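Zalluvar records room: progress report for the quarter to April
Prepared by Priit Lill for Cerham

1. Work completed

Sorting of the loose paper backlog continued. The backlog at the start of the grant stood at 2816 sheets, all single-sided, mixed sizes, unbound. At the close of this period 1775 had been sorted, clipped and boxed. The remainder is in the Undik store and will be brought over in batches.

Coloured divider sheets were introduced in place of the white slips used last quarter. Yellow marks correspondence, orange marks accounts and green marks plans and drawings. White slips were being filed along with the records and had to be pulled out again by hand.

The sorting bench is a marble top, dark reddish-brown with white veining, walled on three sides. The wallpaper has a large leaf pattern and has been kept. 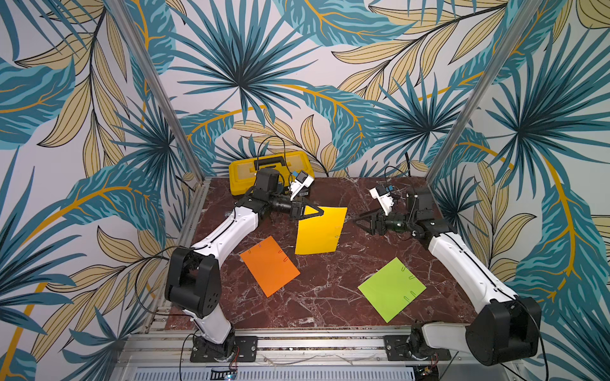
Dividers are clipped at an edge and overlapped so that the clip of the sheet beneath can still be reached. Clips are plain metal. Plastic-coated clips from Higuchi were tried on 10 boxes and withdrawn after the coating marked the paper.

2. Variations from plan

Box labels arrived late and in the wrong width. The replacement labels fit. Boxes closed before they arrived carry pencil numbers and will be relabelled next quarter at no cost to the grant.

The stock of orange dividers ran low in the second half of the period. The new batch is slightly heavier than the first. This has no effect on filing but reduces the capacity of each box by a few sheets.

Stacks are now kept low on the bench. Taller stacks slide on polished stone when a sheet is drawn from underneath. A felt mat has been priced and is not recommended, as sheets are harder to pick up from it.
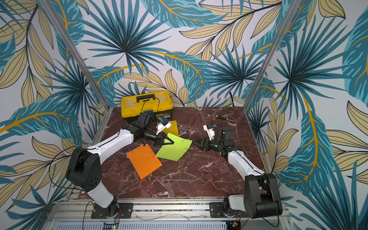 Itsuki Kawaguchi asked, on reading the draft of this section, whether three colours would be enough once the Undik material is mixed in, as a good part of it is neither correspondence, accounts nor drawings, and suggested settling a fourth before any more boxes are closed. Agreed. A blue divider will be ordered for miscellaneous papers and the key inside each box lid amended.

3. Next period

Bring over the first Undik batch. Relabel the pencilled boxes. Issue the revised colour key. Around 13 boxes are expected to need reopening to take out papers that belong under the fourth heading.

4. Spending

Within budget. Dividers and clips are charged to consumables. The cost of the replacement labels was met by the supplier.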